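Kadness Forum > Arms and Hands > Open tickets
Ticket 84: Left hand lets go of cloth partway through a pull
Opened 2025-02-02
Status: Waiting for reply
Controller: Kadness dual-arm board, stock firmware
Hands: Flaltell, left and right
Supply: Skusier bench unit
Where it lives: Halliday shared workshop

Hello all, and thank you in advance for reading what is going to be a long one. I did go through the older tickets first, and I learned plenty from them, but none of them quite matched what we have.

We are a small bunch of hobbyists at Halliday, and since September we have been putting together a two-armed robot that can take laundry out of a washer and get it into a basket. It has been a lovely project. The arms came up without much trouble, the head camera was easy (your setup page is very clear, whoever wrote it!), and both hands will open and close all evening if you only ask them to wave at people.

The trouble starts with cloth. The left hand closes on a garment, the arm starts to draw it back, and somewhere in the pull the fingers relax. They don't spring open. They go soft, the cloth slides out, and then a second or so later the hand tightens up again on nothing at all, as if it had never been away. The controller doesn't stop and there is no red light. All I get in the log is this line, sometimes once and sometimes several times in a row:

HAND_L: grip target not held, retry

The right hand has never once given me that line. I know that sounds as if the left hand is simply bad, and that was my first thought too, but please read on before you tell me to send it back.

The job itself goes washer to basket, with the left hand doing the gripping and the right one waiting its turn.

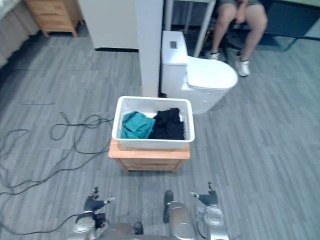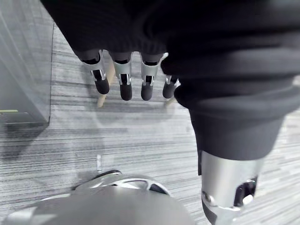 Left hand on the teal piece at the drum, right hand open:

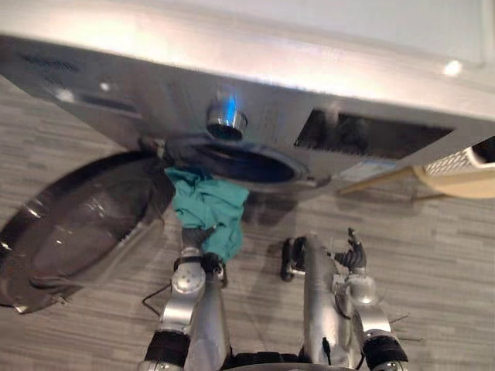 What I have tried so far, in the order I tried it:

1. Restarted everything, naturally. No change.

2. Re-ran the finger calibration on both hands. The left one took two goes before it would finish, and I thought I had found it, but the fault was back on the very first pull.

3. Turned the grip setting up from 80 to 100. It holds a little longer and then lets go just the same. I put it back to 80 afterward, as I don't like running the fingers at the top of their range while I'm guessing.

4. Swapped the two hands over. This took most of an afternoon and a good deal of tea, and I would not care to do it again, but I'm very glad I did. The fault stayed on the left side. The hand that used to be the faulty one now works beautifully on the right arm. So I'm fairly sure both hands are healthy.

5. Swapped the hand plugs at the board, so the left hand ran from the right-hand socket. The fault stayed with the left arm, although the log line now says HAND_R, which had me confused for a good ten minutes.

6. Pulled with the elbow held still and only the wrist moving. I ran it 3 times this way and it did not let go once. That was the first time I felt I was getting somewhere.

7. Held the hand closed on a folded towel and moved the elbow slowly by hand with the motors off. Close to full bend the log line came up, right on cue. I did a small dance.

So my own guess is the cable that runs up the left arm. We have it leaving the side of the arm near the lower joint in a loop, to give it some slack, and I wonder if the loop is tugging on the plug when the elbow folds up. It looks fine from the outside. I have wiggled it with the arm out straight and can't make the fault appear, only with the elbow bent. The right arm was wired later, by which time we had got better at it, and its plug sits at a kinder angle.

What I'd love some help with:

Is there a recommended length for the hand cable between the lower joint and the wrist? The Flaltell sheet gives the plug type and the wire colors but says nothing on length that I could find.

Can the board tell me the difference between a hand that lost power for a moment and a hand that lost its signal? If there is a setting for a chattier log, I haven't come across it.

And would a dip from the Skusier supply look the same as this? I don't think it's that, given that it happens with the motors off, but I would hate to rewire the whole arm and find I'd been chasing the wrong thing.

I can post the full log and the wiring sketch if somebody wants them. The sketch is in pencil and has a ring on it from a mug, but it is accurate.

Added later the same evening: I taped the plug firmly to the arm housing and ran the washer job again from the start. The log line came up less often than before, though it hasn't gone away. I have ordered a longer cable and will leave the tape on until it comes. Please keep the ticket open for now, and thank you again for your patience with me.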